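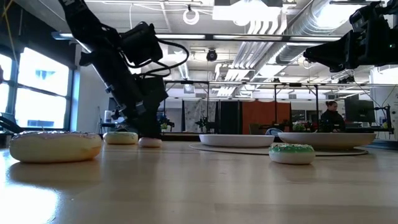

Évaluation du kit Florix, point d'étape d'octobre
Pour : Merwood, suivi des projets soutenus
De : Tiburcio Villalobos, atelier Huet

Bonjour à toutes et à tous,

Je reprends là où je vous avais laissés, c'est-à-dire avec un kit à moitié monté et un auteur de rapport un peu grognon ! Bonne nouvelle, les deux bras tournent, la table est en service et j'ai enfin des choses à raconter sur le produit lui-même. Je rappelle la question que vous nous avez posée en finançant l'évaluation : est-ce que le Florix de Drerkeo peut être recommandé tel quel à de petites équipes qui veulent se mettre à la manipulation à deux bras sans avoir un mécanicien sous la main ? Je n'ai pas encore la réponse complète, mais je commence à avoir un avis.

Le montage, d'abord. La notice annonçait une journée, il nous en a fallu 3. Les bras, rien à dire, ils se fixent bien et les vis sont rangées par étape dans des sachets (j'ai connu des fabricants qui mettent tout en vrac dans un grand sac, on apprécie). C'est le câblage qui nous a mangé du temps. Les schémas sont dessinés pour un seul bras et il faut tout retourner dans sa tête pour l'autre côté, avec une numérotation des connecteurs qui change d'une page à la suivante. J'ai envoyé mes remarques à Drerkeo, ils ont répondu vite et gentiment, avec une version corrigée du schéma qui n'est pas encore sur leur site. Je vous la joindrai au rapport final si elle n'y est toujours pas.

Pour les essais, nous avons gardé la tâche dont nous avions parlé au téléphone : prendre un beignet factice sur la table et le poser dans une assiette. Ça fait sourire les visiteurs, et je les comprends, mais c'est un très bon exercice pour une pince. La forme est ronde, il y a un trou au milieu, les tailles varient d'une pièce à l'autre et la bonne prise dépend beaucoup de l'orientation du poignet. Et puis il faut viser l'assiette sans accrocher son bord, ce qui est une autre paire de manches.

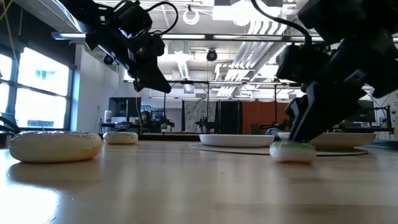 Le bras droit descendu sur le petit beignet vert et blanc.

Nous en sommes à 338 essais enregistrés, tous pilotés à la main pour l'instant. Je tenais à passer par là avant de laisser un programme faire quoi que ce soit, parce qu'on apprend énormément sur un matériel en le conduisant soi-même. Mes impressions, en vrac donc : le bras suit bien la main, le retard est faible et on l'oublie au bout de quelques minutes. La pince ferme franchement, un peu trop à mon goût sur la première moitié de la course, et il n'y a pas de réglage simple pour l'adoucir (on peut le faire dans un fichier de configuration, encore faut-il savoir qu'il existe). Les petits beignets sont nettement plus pénibles que les gros. Il faut descendre tout près du bois, et là on sent que la butée logicielle fournie par défaut est trop prudente : le bras ralentit, hésite, et l'opérateur finit par forcer. J'ai abaissé la limite petit à petit, avec une main près de l'arrêt d'urgence, et depuis c'est beaucoup plus agréable.

Le travail à deux bras est la partie que j'attendais le plus. Sur le papier, chaque bras couvre plus de la moitié de la table. En pratique il y a une zone centrale où l'on réfléchit à deux fois avant d'envoyer les deux pinces en même temps ! Le logiciel signale bien les risques de collision, par un bip, sauf que le bip est le même que celui d'une perte de connexion. J'ai sursauté plus souvent que je ne voudrais l'avouer.

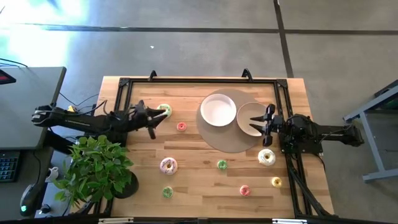 Côté disposition, nous avons pris l'habitude de redistribuer les beignets entre les séries pour éviter que l'opérateur ne prenne toujours le même chemin. Je conseille vraiment de le faire dès le premier jour. Au début nous remettions tout à la même place, par réflexe de gens soigneux, et les enregistrements se ressemblaient tellement qu'ils n'auraient pas servi à grand-chose. Le cadre en profilés noirs qui fait le tour du plateau est pratique pour ça aussi, il donne des repères quand on veut refaire une disposition précise quelques jours plus tard.

Un mot sur le coût, parce que je sais que vous allez me le demander. Nous restons dans l'enveloppe. Le poste qui a bougé, ce sont les pièces de rechange : j'ai commandé 7 jeux de doigts de pince alors que j'en avais prévu moins, après avoir constaté que Drerkeo les expédie par lots et que le délai est long. J'ai préféré en avoir d'avance, quitte à rogner sur la ligne des déplacements. Si cela vous pose un problème, dites-le-moi maintenant, je peux encore répartir autrement.

Les vues embarquées, ensuite. C'est pour moi la vraie bonne surprise du kit. Le montage des caméras au poignet est simple, le logiciel les reconnaît tout seul et la synchronisation avec les autres vues s'est faite sans que j'aie à ouvrir la documentation. 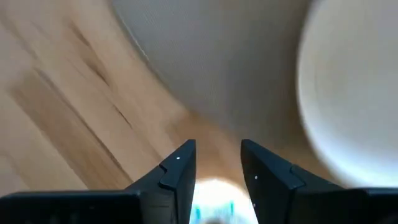 Je mets quand même un bémol sur la netteté. Dès qu'un objet s'approche beaucoup de l'objectif, il devient flou, et une assiette blanche de près se réduit vite à une grande tache pâle. Les doigts restent bien visibles, ce qui aide pour juger l'écartement. La lumière joue aussi : la table reçoit le jour de grandes fenêtres, avec des reflets sur le bois, et l'exposition automatique s'en accommode plus ou moins bien. J'ai demandé à Drerkeo si on pouvait la bloquer. Réponse attendue.

Pour la suite, je voudrais faire passer 3 personnes qui n'ont jamais touché à un bras, en les laissant seules avec la notice (je serai dans la pièce, rassurez-vous, mais j'ai promis de me taire). C'est ce test-là qui dira si le Florix convient au public que vous visez. Je compte aussi commencer l'apprentissage à partir des enregistrements, avec une première version très modeste, un seul bras et une seule assiette.

J'aurais besoin de deux choses de votre part : un accord écrit sur les pièces de rechange, et un créneau pour une démonstration chez nous, de préférence le matin. Prévoyez une petite heure, et venez avec vos questions sur le câblage, j'ai de quoi répondre longuement.

Bien à vous,
Tiburcio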